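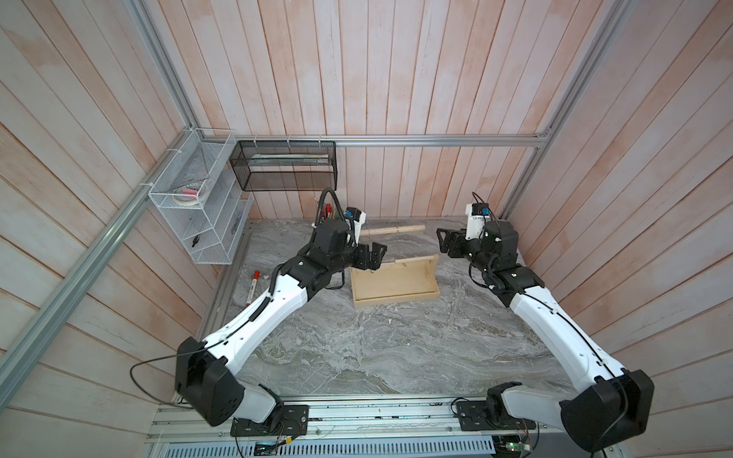 Workshop log – two-arm cell
26 May 2024
Elthorpe shed, bay 2

Carried on with the wrist cameras and the reach limits on both arms. The base rail is staying where it is. I moved the left mounting plate 12 mm outboard last week and the elbows no longer foul each other when both grippers come in to the centre of the table.

Re-torqued the base rail screws. Two on the right plate had backed off a little. Put threadlock on both and marked them in the fastener sheet.

Extrusion is from the Lindby offcuts, so lengths are whatever we could get. The back rail took two goes to square up. Corner post is plumb to within what my level can show.

Stapler tests next. It is an awkward object for these fingers: narrow upper arm, wider base, and the weight sits toward the rear. Manulix default grip force is 19 N, which I left alone. Approach speed is down to 85 mm/s for anything near the back wall.
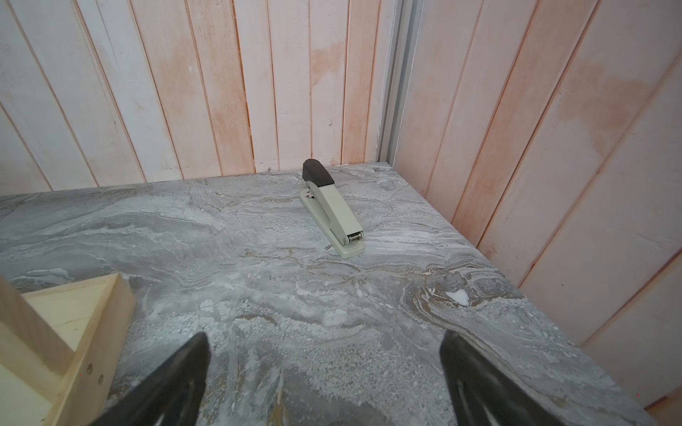
Wrist view, stapler upright near the back wall, fingers open.

The marble pattern on the benchtop is still a nuisance for the segmentation. The pale patches in it get picked up as small parts. Driss Cherkaoui suggested masking on height instead of colour, and I think he is right, but the depth data near the back seam is noisy. I will try a plain grey mat before rewriting anything.

Exposure locked at 3,000 µs on both cameras. Auto exposure was hunting whenever a finger came close to the lens.

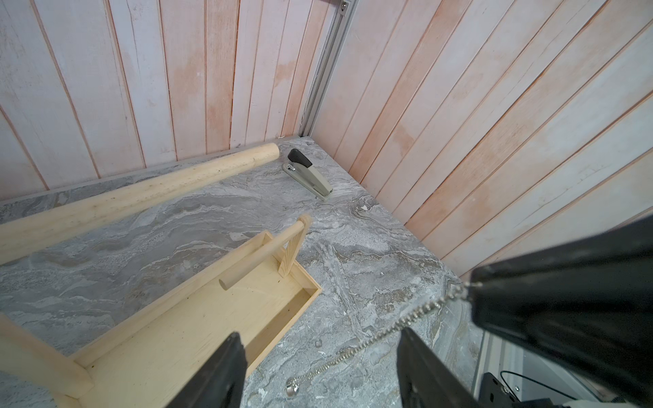
2 min read

Stapler on its side is a separate case and needs its own grasp pose. With the dowel lying along the back there is not much room to bring a finger down between it and the wall, so the approach has to come from the front. Added a keep-out strip along the back edge in the Fawzy config, roughly a finger's width. The caddy goes in as a box for now, handle included. Crude, but the planner is happy with it.

The bead chain is not modelled at all. Leave it that way until the rigid objects are sorted.

To do:
– grey mat, cut to size
– tidy the cable loop at the left shoulder
– repeat hand-eye calibration on the right arm
– label the two small boards on the base rail
– ask Driss for his height mask script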